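The Pier That Wouldn't Lie Down

By Elikem Mahama
2018-07-25

If you come into Prerkton by the coast road, the way my grandmother always insisted we should (the inland road was quicker, but she held that a seaside town ought to be arrived at from the side with the sea on it), you see the pier before you see anything else. It walks out from the foot of the promenade on its thin iron legs, with the old concert pavilion perched at the far end like a hat somebody has set down and forgotten. I have been looking at it for most of my life, and for a good part of that time I wasn't allowed on it.

The pier opened in 1883, in a downpour, with a brass band sheltering under the toll house roof and the mayor shortening his speech as the ink ran. It was built for the steamers, which needed deep water to land their passengers, and for a few decades the town did very nicely out of them. People came for the day and stayed for the week. There were concerts and roller skating, a man who dived off the end on a bicycle, and a tea room with a reputation for seed cake that older residents will still defend with some heat.

Then the steamers stopped, as they stopped everywhere, and the pier carried on without quite knowing what it was for. It had slot machines for a time. It had a dance floor, which my parents remember fondly, and a waxworks, which they don't. The sections nearest the shore stayed busy enough, but the pavilion closed, then the decking beyond the halfway shelter was fenced off, and one January a storm took out a run of the iron columns and the whole thing was shut.
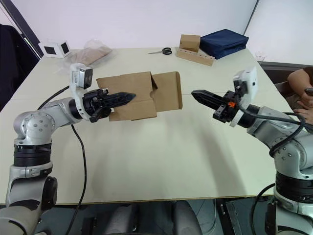 Photo: Stedia

I went back this summer to see the first stretch of the restoration, and to spend a long and very pleasant day with Wichai Rungrueang, the engineer in charge of it. He is a patient man with a soft voice that you have to lean in to catch when the wind is up, and he has a habit of patting whichever bit of the structure he happens to be talking about, much as you might pat a horse.

We started underneath. You can only do this at low tide, in borrowed boots, and I would recommend it to anyone who gets the chance, because a pier makes a good deal more sense from below. From the promenade you notice the railings and the lamps and the little kiosks with their pointed roofs. Down on the sand it is all columns and cross-bracing, row behind row of it going out into the green water, and the deck is only a strip of shade over your head.

"They were very clever about what they had," he told me, patting a column. "Cast iron is wonderful if you squeeze it and terrible if you bend it. So everything here that gets squeezed is cast, and everything that gets pulled is wrought. They understood that perfectly well. What they couldn't do was stop the sea from getting at the joints."

The joints, it seems, are the whole story. The columns themselves have lasted remarkably, even the ones that stand in salt water twice a day, and most of them will stay exactly where the Victorians put them. The trouble is in the places where one piece meets another: the collars and lugs and pins, the little pockets where water sits and grit collects. There are 500 of these connections to be opened up, cleaned and either repaired or replaced, and each has to be done between tides, with everyone keeping half an eye on the water.

I asked whether it wouldn't be easier to take the lot down and build it again in steel. He looked at me kindly, as if I were a child who had asked why we can't just have a new moon. It would be easier, he said, and very likely cheaper, and it would also be a different pier. The listing protects the structure as well as the look of it, so the ironwork has to be kept wherever it can honestly do its job. Where it can't, the new castings are made to the original pattern, with the date of casting marked on the inner face so that some future engineer won't be fooled.

The castings come from Opoku, a family foundry a couple of hours inland that has done bandstands, park railings and a great many drain covers. I had rather hoped for a tale of lost drawings turning up in an attic, but the drawings never turned up at all. The foundry made its patterns from the best of the surviving pieces, allowing for all the metal that had rusted away, and the first few went back and forth several times before everybody was happy. One of the rejects now holds open the door of the site office.

Up on deck there is more to please the ordinary visitor. The first stretch has new hardwood boards, laid with narrow gaps as the old ones were, so that you can see the water winking between them as you walk. (My sister could never bear this and used to cross the entire pier with her eyes fixed on the horizon and one hand clamped on my sleeve.) The boards are pale now and will go silver in a few winters. The benches run down the middle, back to back, so you can pick your side according to the wind, and they have been put together from the original ends with fresh slats between them.

The lamps caused more argument than anything else. The pier had been lit in at least three different ways over its life, by gas to start with and later by electric globes, and later still by a sort of concrete standard that I am sorry to say I was rather fond of. Everybody in Prerkton seems to have grown up under one set or another and to regard it as the proper one. In the end the globes won. They were put up just before my visit, and when I stayed on that evening to see them lit I found that a fair number of people had had the same idea, with flasks and folding chairs, and we all gave a small, rather embarrassed cheer.

There are 132 of the railing panels on this first stretch, and they are my own favorite part of the work, though I suspect not the engineer's. Each is cast with a pair of sea serpents nose to nose, and for years they had been so thick with paint that the serpents looked like two sausages having a disagreement. Now they have scales again. They have teeth, too. The color is a deep bottle green, matched to the lowest layer found when a panel was stripped, and it has divided opinion in the town, where white had come to be thought of as traditional.

Further out, beyond the temporary fence, it is another matter. I was allowed through in a hard hat, on a walkway of scaffold boards, as far as the halfway shelter and a few yards more. Much of the old decking is gone. You walk with open ironwork on each side and the sea moving about below, and it gets very quiet, apart from the gulls, who have had this end of the pier to themselves for a long while and plainly regard the arrangement as permanent.

The pavilion is still standing at the end of it. I had imagined a ruin, and parts of it are in a poor way: the roof over the stage has been patched with sheeting, and the plaster has come down from the ceiling in great flakes. But the balcony is there, with its curved front, and so are a good many of the seats. It held almost 500 in its best years, which is hard to credit when you stand in it, for it feels no larger than a village hall. Someone had chalked a list of songs on the wall behind the stage, and there they still were, with one crossed out. 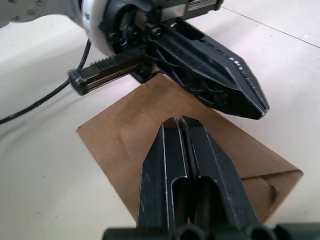 What Happens at the Far End

The second phase takes in everything from the halfway shelter to the pavilion, and it is the harder half in every way. The water is deeper, the columns are longer, and the working time at low tide shrinks to very little. Much of it will be done from a barge called the Skulunar, which was moored off the end when I was there and which the local children have already taken to their hearts on account of its bright orange crane.

As for what the pavilion will be when it is finished, there are several ideas, and I heard every one of them over the course of a single pot of tea. Some people would like concerts again. Others want a café with big windows, or a place for weddings, and a gentleman at the next table was strongly in favor of roller skating. Wichai Rungrueang wouldn't be drawn. His job, he said, was to make sure there was a floor, and other people could decide what to do on it.

He walked me back to the turnstiles at the end of the day, patting the railings as he went. The tide had come in under us by then and was slapping at the columns. A boy was fishing through the gap beside the last kiosk, where I'm fairly sure fishing isn't allowed, and his grandfather was sitting beside him with his coat buttoned up to the chin, telling him he was holding the rod all wrong.

The first stretch of Prerkton pier is open every day until dusk, and later when the lamps are lit. There is a small toll for adults. The seed cake is back as well, at the kiosk nearest the shore, and tends to be gone by early afternoon.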